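Home | Courses | Handouts | Lab Hours | Contact
Filed under: Intro Robotics, Week 4 handouts
13 comments

Handout 4: Two Arms, One Tray

Okay, so last time we ended with everybody's arm waving at the ceiling, and I promised we'd get to picking things up. We're getting to picking things up! Please read this before you come to lab, even if you skim it on the stairs, because the lab slot is short and I'd like you to spend it moving arms and arguing about grasps.

For those who missed the first half of March: I'm still your instructor, Leena Rissanen is still running the lab hours, and Siyabonga Gumede has the sign-up sheet. If your name is on there twice, pick one. He will ask.

The task

You have one object and one tray. Put the object in the tray. The object starts somewhere on the floor between the arms and the tray starts somewhere on the left side, and you don't get to choose where, your partner does. (Be kind to your partner. They get to choose for you next.)

You'll do this with both arms. One arm could manage it on a good day, but then we'd learn nothing about coordination, and coordination is what the next three handouts are about. The rule for this week is that the right arm picks up and the left arm has to do something useful. What counts as useful is up to you. Last year Keabetswe Ntuli and her partner had the left arm pull the tray closer while the right arm was still on its way down, which saved them a lot of travel. Another pair did a handover in midair and dropped the thing so often that they started keeping a pillowcase under it. Both pairs passed. I liked the pillowcase report better, to be fair, it had more in it.

Some words we'll keep using

Base joint - the one at the bottom that spins the whole arm. Small mistakes here turn into big mistakes out at the gripper. If you are off by a tiny angle at the base and the arm is stretched out, you'll miss by a finger's width or more. Try it on paper with a ruler and you'll see why.

Wrist - the joints just before the gripper. People forget the wrist. They get the gripper right above the object, close it, and come up with nothing, and then they blame the motors. Turn the wrist so the jaws close across the narrow side of the thing. With a long skinny object that means across it, never along it.

Approach - the last bit of the move, from hovering to touching. Do it slowly. Do it straight down if you can. I want to see the approach as its own step in your plan, with its own speed.

Home pose - where the arm goes when you're done or when you're lost. Every plan starts and ends there. Write yours down.

How we drive the arms this week

Position commands only. Each motor takes a number, you send a number, the joint goes there. For the gripper on our setup, 400 is the half-open value we start from and 500 is as wide as I want you to go. You can technically ask for more. Please don't, the jaw binds and then Leena has to take the finger off, and she has a thesis to finish.

Start every new move at low speed. When it works three times in a row, bump it up a little. I know it's dull to watch an arm creep across the floor, but you see so much more at that speed - the little sag when the elbow reaches out, the wobble at the wrist when it stops. Put those things in your notes. I mean it, "elbow sags when stretched" is a better line in a lab report than half a page of copied theory.

Why long objects are annoying

A cube is friendly. You can grab it from four sides and it doesn't much care. A long object with a fat end and a thin end has opinions! If you grab it by the thin end, the heavy end swings down and now it's hanging at an angle and won't lie flat in the tray. If you grab it too far up the fat end, the jaws may not close around it properly. You want a spot near the balance point, and the balance point is usually closer to the heavy end than you'd guess. Before lab, take a pen or a spoon or whatever is on your desk and balance it on one finger. Then pick it up with two fingers at that spot, then at the far end, and feel the difference. That's the whole lesson, and your fingers already know it.

Xolani Mabuza asked in class whether you could just slide the object into the tray instead of lifting. The tray has raised edges, so you'd have to get over the lip somehow. If you find a way, I'd love to see it, and I'll give you the marks.

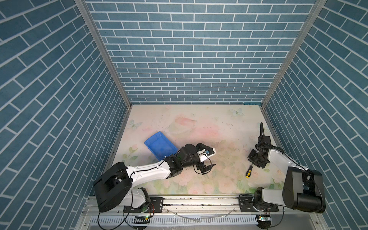
Fig. 1. Both grippers open, screwdriver on the floor, blue tray on the left.

Look at the figure and plan before you touch anything. Work on paper. A few things to think over with your partner:

The tray sits at an angle. Do you line the screwdriver up with the long side of the tray before you let go, or drop it in any old way and hope it fits? It's a short-ish tool, so maybe it fits any way you like, but measure first.

The left gripper is already right next to the tray. So what should it do, hold still, pull, or get out of the way? If it stays put, does the right arm have a clear path in? Draw both arms as stick lines and see where they cross.

The shaft points toward the right gripper and the handle is at the other end. Think back to the balance point. How far does the right arm have to travel before it comes down, and which way does the wrist turn?

Then there are the cables. They move when the arms move, and they like to catch on things. Check where yours will be at every step of the plan, and especially on the way home.

What to hand in

One page per pair. Your sketch, your list of steps, your home pose numbers, and a short paragraph on what went wrong. If nothing went wrong, run it again with the tray somewhere else. Sándor Kozma will be collecting in room 103 and he'll take paper or a file, but no phone photos of a whiteboard please, he spent a whole evening last term trying to read one.

Anyone going on to the Plistthorpe meet should keep their step lists, because the first round there is also a pick-and-place and you'll be glad to have a starting point. Team sheets are with Siyabonga too.

Reading for next time: the Oosthuizen chapter on grasps, just the first half. Skip the proofs for now, we'll do the one that matters together on the board.

Share this handout | 4 shares
Previous: Handout 3, Joints and Angles | Next: Handout 5, Passing Things Over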